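Skip to content
Home / Workshop / Galleries / Inside the Vitwood towers

Inside the Vitwood towers

Posted in: Desktops, Strip-downs, Parts
Gallery by Tarcísio Trindade

In February we took in a batch of 59 office desktops from the old Paiva building. They had been stacked in a ground-floor store since the office moved out, and most had not been switched on in that time. The plan was to open every one, keep the good parts, rebuild what we could and send the remainder for metal recovery.

This page covers the inside of the towers and how we go about opening one. The outside is not very interesting. They are plain dark cases with a side panel that comes off, and the panels all went in one pile by the door until we ran out of floor.

If you have bought a rebuilt machine from us and want to know what is in it, the notes below should help. The order is the order we work in, which is not the only way to do it, but it saves going back over the same screws.

Before opening

Unplug the mains lead and hold the power button in for 10 seconds. Take out any USB sticks and check the optical drive for discs. We found a fair number of discs, mostly training material and one course on first aid. These go in a box and are returned to Paiva with the asset stickers.

Write the tag number on a strip of masking tape and stick it to the case itself. Do not put it on the side panel. The first Sunday we did this with the panels, and by the afternoon half the numbers had parted company with their machines.

On the bench

Lay the tower on its side with the open side up. It is steadier that way and you can reach the board without holding the case still with your other hand. Keep the screws for each machine in a separate tub. The case screws and the drive screws have different threads and the wrong one will go in just far enough to cause trouble.

Dust comes out first. A soft brush and a vacuum with the nozzle held well back does most of it. The vents on the drive cage collect more than anywhere else and sometimes need a second go from the other side.
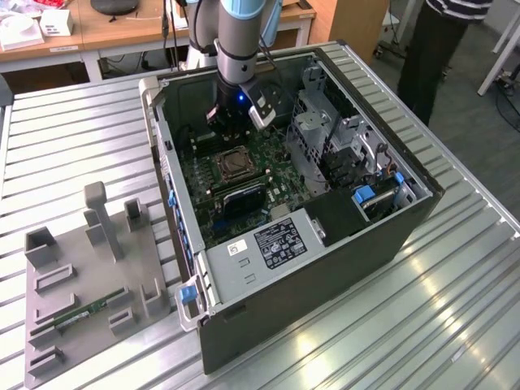
Memory is the quickest thing to recover. Open the clips at the ends of the slots and lift each stick out by its edges. Everything we took from this batch is being tested overnight in one of the two Nustix boards we keep for the purpose. Sticks that fail once are tested again in a different slot before we give up on them, as a dirty contact looks much the same as a dead chip.

Expansion cards come next. Undo the bracket screw at the back, release the catch at the end of the slot if there is one, and pull straight up. A card that will not move usually still has its screw in. Most of the cards were modest graphics cards fitted so that staff could run a second screen, and they still do that job well enough.

Drives

The drives are held by coloured latches, so no screwdriver is needed once the cables are off. Squeeze the latch and slide the drive out. The latches go brittle with age and we broke 2 in the first week. Spares came out of machines that were already beyond repair, and we now keep a small bag of them.

All drives are wiped before anything else happens to them. Paiva asked for a written record against each serial number and they have had it. Drives that could not be wiped were drilled. No original drive goes back into a machine for sale. Every rebuilt tower gets a new Radwood solid state drive on a carrier that fits the same bay.

Power supplies

We do not open power supplies, and we would ask anyone following this at home not to either. Each one is tested as a sealed unit. If the fan is noisy or the voltages are out, the whole supply is replaced.

The label gives the rating and the approvals. Take a note of it before the supply goes back in its place, particularly if you are thinking of adding a bigger graphics card later on. It is awkward to read once the machine is under a desk.

Processor and paste

The heatsink comes off with a slight twist. Old paste is cleaned away with alcohol and a lint-free cloth, then new paste goes on before the cooler is refitted. We leave the processor in its socket unless there is a fault to chase. Taking it out gains nothing and bent pins are a good way to lose a board.

Cables

Original cables are kept if the plugs are sound. We route them back around the drive cage the way the factory did, because the panel presses on them otherwise. Short drive leads with loose ends are replaced. There is a tray of assorted leads at the end of the bench and anyone rebuilding their own machine is welcome to look through it.

Where things stand

The rebuilt towers are going out at 90 each with a keyboard and mouse. Monitors are separate and stock changes from week to week, so ask before you travel. The first lot has gone to the Vitwood reading room, where they replaced machines that could no longer run a current browser.

Loose memory and cards will be listed on the parts page when testing is finished. Empty cases are free to collect, and some of them have all their blanking plates.

More galleries
Laptop hinges, before and after
The Radwood drive carriers
Sorting the screw drawers

Back to Workshop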